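Home | Service Desk | Open Tickets | Closed Tickets | Property Transfer | Contact

Kenach Resort and Casino: Property Transfer Support Log
Subject: Guest folios and loyalty balances not matching after change of owner
Status: Closed, with follow-up actions
Priority: High
Systems affected: Nulto (front desk and folio), Marras (loyalty accounts), Kotex (nightly posting link)

Opened Jun 29, 2020

Initial report

The front office at Kenach reports that guest folios opened before the transfer of the property are showing incorrect balances at check-out. The fault was first noticed when a departing guest disputed a room charge that had already been settled at arrival. Reception staff checked further departures on the same morning and found that 74 folios carried a charge which did not appear on the guest's printed statement.

The loyalty desk has reported a related matter. Members who earned points under the former owner can see their full balance when they log in, but the balance shown to staff in Marras is lower. In most cases the difference is equal to the points earned on the final night before the transfer.

The front office asks that no further automatic charges be posted until the cause is known. The casino cage confirms that gaming credit accounts are held separately and are not affected.

First response

The service desk has acknowledged the report and placed a hold on the nightly posting run in Kotex. Room charges will be entered by hand until the hold is lifted. Reception has been advised to issue a provisional statement to any guest who is leaving and to mark it as such. Guests should not be asked for a second payment on a disputed item.

The desk has requested the following from the property:

- a printed folio from before the transfer and one from after it, for the same stay
- the closing report produced by the former owner's accounts office
- a list of rooms that were occupied when the ownership codes were changed
- confirmation of which terminals remained signed in during the change

Investigation, part one: folios

The printed folios were received and compared line by line. The additional charge carries the ownership code of the former operator. It should have been closed when the accounts were divided. In each folio examined, the charge had been settled under the old code and then raised again under the new one.

The closing report shows that the division of accounts was completed in the correct order for the hotel tower and the meeting rooms. For the garden wing, the old code was withdrawn before the final posting had finished. Kotex treated the unfinished items as unpaid and sent them forward to the new owner's ledger.

A restart of the Kotex link was attempted in order to clear the queue. The restart completed without error, but the same items returned when the queue was rebuilt. A second restart was not attempted, as each rebuild adds a line to the audit record and makes later checking more difficult.

Investigation, part two: loyalty balances

The difference in Marras was at first thought to be a display fault. The screen used by staff was refreshed and the stored copy of member records was cleared on one terminal at the loyalty desk. The lower balance remained.

The member-facing page reads directly from the points record. The staff screen reads from a summary which is rebuilt after each nightly posting. As the final posting for the garden wing did not finish, the summary was never rebuilt for those members. The points themselves have not been lost. The loyalty desk was told of this finding and asked to honour the balance shown on the member's own page.

The property then asked whether members could redeem points for dining credit while the fault was open. The service desk advised that redemptions of this kind may be accepted, provided that a paper slip is completed and kept with the shift papers. Redemptions for hotel stays should wait, as these write back to Nulto and could produce a further mismatch.

Investigation, part three: sign-in records

The sign-in records show that 2 terminals remained active during the change of codes. Both are at the garden wing reception. One was in use for a late arrival. The other had been left signed in at the end of a shift. Neither terminal is faulty, and no member of staff departed from the instructions that had been issued. The transfer notice sent in April asked for terminals to be closed "at the end of business", and the garden wing desk does not close.

The wording of the notice has been referred to the transfer office for correction. Any future notice should give a clock time and should name the desks that operate through the night.

Corrective action

The following steps were carried out with the agreement of the property's accounts office:

1. The Kotex queue was exported and a copy placed in the transfer folder.
2. The old ownership code was restored for the garden wing only, with posting rights limited to the accounts office.
3. The unfinished items were posted and closed under the old code.
4. The duplicate items were reversed under the new code, with the ticket reference entered as the reason.
5. The old code was withdrawn again after the accounts office had confirmed a nil balance.
6. The Marras summary was rebuilt for the affected members.

Step 4 was run in batches of 16 so that each group could be checked before the next was released. One batch was rejected because a folio within it was still open on a reception screen. The folio was closed and the batch was accepted on the next attempt.

The nightly posting run was then released with a delay of 60 minutes, to allow the garden wing desk to complete its own checks first. The delay will remain in place until the property asks for it to be removed.

Attachment viewer
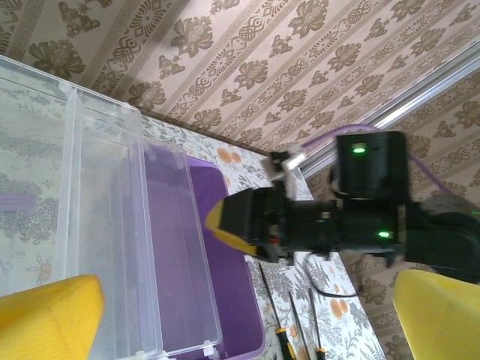
Attachment 1: table with patterned cloth, clear storage box and purple tray.

Result

After the first full posting run, the front office compared the folios on the original list with the printed statements. All were found to agree. The loyalty desk confirmed that staff and member balances now match for the accounts it had reported.

One guest who left before the fault was found had paid the duplicate charge by card. The refund was raised by the accounts office and does not fall within this ticket. The property has been asked to write to the guest directly.

Outstanding items

The transfer office is to reissue the notice on closing terminals. The revised text should reach the service desk for review before it is sent to any other property.

The accounts office has asked for a report that lists any item carrying a withdrawn ownership code. Nulto does not offer this as a standard report. A request has been passed to the reporting team under a separate reference, and progress will be recorded there.

Reception staff may now discard the provisional statement forms that were not used. Completed forms must be kept with the folios to which they relate. Paper slips for dining credit should be sent to the loyalty desk once they have been entered in Marras.

Closing note

The property has accepted the result and agreed to closure. If a charge bearing the former operator's code appears again, staff should reopen this ticket and attach the folio. They should not reverse the charge at the desk, even where the guest holds a receipt, until the accounts office has recorded it.

Comments (2) | Shares (0) | Print this ticket | Back to Closed Tickets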